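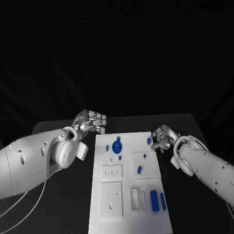

About Livico

Livico makes practice boards and assembly boards for schools, training workshops and therapy rooms. A board is a flat white slab with fixtures on it, and blue parts that go in, on or over the fixtures. People use them to practise picking up, placing, turning and threading small things.

The company was set up by Enikő Csonka, who taught technical subjects before she started making her own teaching boards at home. The first ones were cut by hand and the holes didn't always line up. Erzsébet Pálfi joined a year later to look after orders and repairs, and she still answers most of the post. There are now 8 of us in one unit at Mosetby, with the workshop at the back and the packing benches by the door.

What we make

Our main range is called Harju. The boards are white and the loose parts are blue, so a part left lying on the board is easy to spot. Pegs are the most common part, and we keep them small on purpose. Discs with a raised hub come next. Customers can order a board in one of our standard layouts or send us a sketch – pencil on squared paper is fine.

The parts list currently runs to 214 items. Most are pegs, discs, collars and clips in different sizes. Every part can be bought singly, and we go on supplying parts for boards we no longer sell. If you have an old board and can't find its number, send us the distance between two neighbouring holes and we can usually work out which one it is.

Gremine is the smaller range, meant for younger pupils. The pegs are thicker and the boards are short enough for two to fit side by side on a school desk.

Ordering and repairs

Standard boards leave us within 20 working days. Made-to-order layouts take up to 35, longer in November when the school orders come in together. We don't have a shop, but visitors can come and try the boards if they ring first.

Boards can be sent back for new fixtures. Please take the loose parts off and bag them before posting, and put your name inside the parcel as well as on the label. Wipe boards with a damp cloth and a little washing-up liquid – no bleach.

Spare parts orders placed before 2 pm are packed the same afternoon.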